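# Rurness says its new trade zone is pulling in foreign money. The records are thinner than that.

The Rurness regional trade office wants everyone to know that its cross-border zone with Warkau is a hit. In a statement put out in May, the office said the zone had drawn "strong international interest" and that firms on both sides of the line were "building for a global market." A glossy summary went to council members the same morning.

The full register of approved investments went out as well, tucked behind the summary, and it tells a duller story. Of the 200 firms listed as taking part, 90 were already doing business in both Rurness and Warkau before the zone opened. They filled in a form, got a lower customs handling fee and were added to the list. Nothing in the register shows that they hired more people, leased more floor space or shipped to any buyer they weren't shipping to last year.

That leaves 110 firms that can fairly be called new to cross-border trade. Only two of them have an owner based outside the region. One is Cuypers, a parts supplier that has taken a short lease near the rail yard. The other is Zovar, which makes handling equipment and has promised an assembly hall, though it hasn't filed for a building permit.
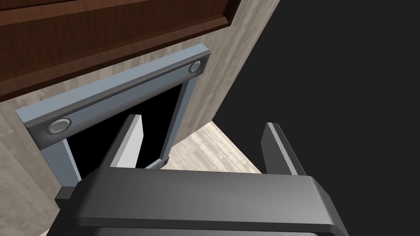

The trade office prefers to talk about jobs. It credits the zone with 3,152 positions, a figure that has turned up in two speeches and on the back of a bus. The footnote under it says the total covers jobs "created, supported or retained." The office did not give a breakdown when asked for one. A retained job is a job that somebody already had, and without knowing how many of those are in the pile it's hard to say what the number is worth.

Mayuree Siriwan, an economist who studies border regions and has read the register line by line, doesn't think the zone is a failure. She thinks it's being sold as the wrong thing.

"What you have is two neighbors trading a bit more easily with each other," Siriwan said. "That's useful. A baker can buy flour from across the river and not lose a morning on paperwork. But I keep looking for the global part, and I can't find it in these pages."

She also questioned the way the office measures growth. Its headline chart counts the value of goods each time they cross the line, so a metal housing that goes to Warkau for coating and comes back to Rurness for final assembly shows up twice. Firms in the zone do a lot of that kind of back-and-forth work. Siriwan said a count based on value added would give a smaller figure, and that the office has the customs data to produce one if it wants to.

The office said in a written reply that its method was "in line with common practice" and that it was "too early to draw narrow conclusions." It's a fair point that trade zones can take years to show results. It would be a stronger one if the office hadn't drawn some very broad conclusions itself in the same month.

There is also the matter of cost. The lower handling fee is paid for out of the general budget, and the summary sent to council members doesn't say how much has been spent so far. The full register doesn't either. Council members on the Rurness side are due to vote on extending the fee discount before the summer break, and at least for now they would be voting without that number in front of them.

Warkau has been quieter. Its own trade desk put out a half-page notice describing the zone as "a practical arrangement between neighbors" and listing the opening hours of the shared customs counter - 7 a.m. to 4 p.m., closed for lunch. It made no claims about the world market.

The trade office said it would publish an updated register after the vote. Asked whether it could come out before, a spokesperson said the schedule was already set.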